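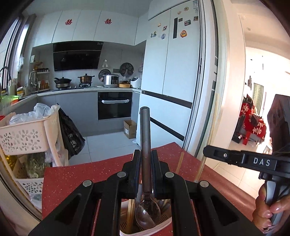
Spoon held upright over a pink utensil basket with a slotted bottom.

Utensil caddy (also chopstick holder, cutlery drainer). An open-topped container for chopsticks, spoons and other small kitchen tools, kept by the sink or on the table. Usually plastic, sometimes steel or glazed pottery. Holes or slots let the water out.

Use. Washed things go in upright, bowls of spoons at the top, so the ends drain first. Long items at the back. Bamboo needs air or it goes black at the tips. Wipe the base weekly, more often in summer. 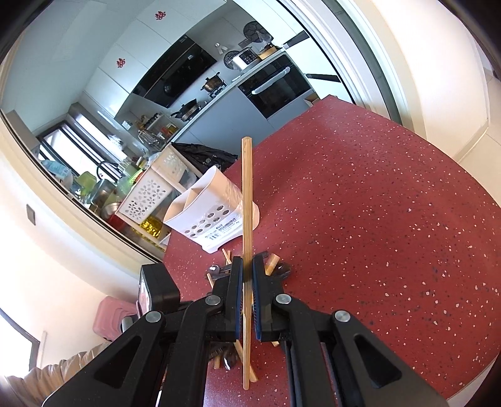

Bamboo chopstick upright, with the holder behind it still partly in its wrapping.

Chopsticks. Bamboo is the commonest and the cheapest. Squared tops stop them rolling; finely grooved ones grip better but take longer to dry. Odd ones pile up in most houses and get kept for stirring or for frying.

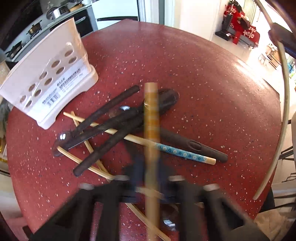 Sorting is done on a flat surface befor filling. Most people pair the chopsticks first, by length and then by pattern. A stick with small white flowers on light blue is quickly told apart from the thin pale bamboo ones; plain ones need laying side by side. Heavy metal tools stay out, they tip a light caddy over.

Sizes. The Nevham pattern has 26 drain holes, the Stakov 114. Divided insides came later, and are now usual.
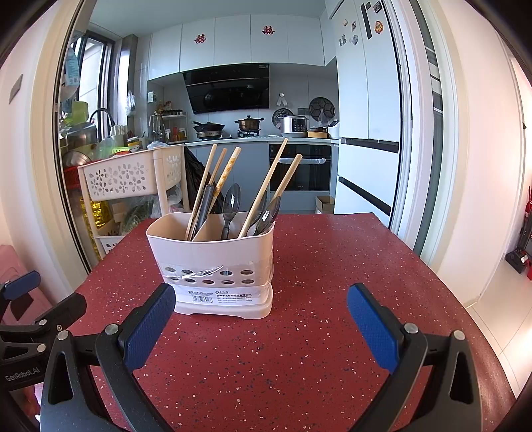
Afolabi, writing in the Bralutville household notes, disagrees about dividers and holds that they only trap crumbs and are a nuisance to scrub; a plain one with a lift-out base is beter. See also: Dish rack, Draining board.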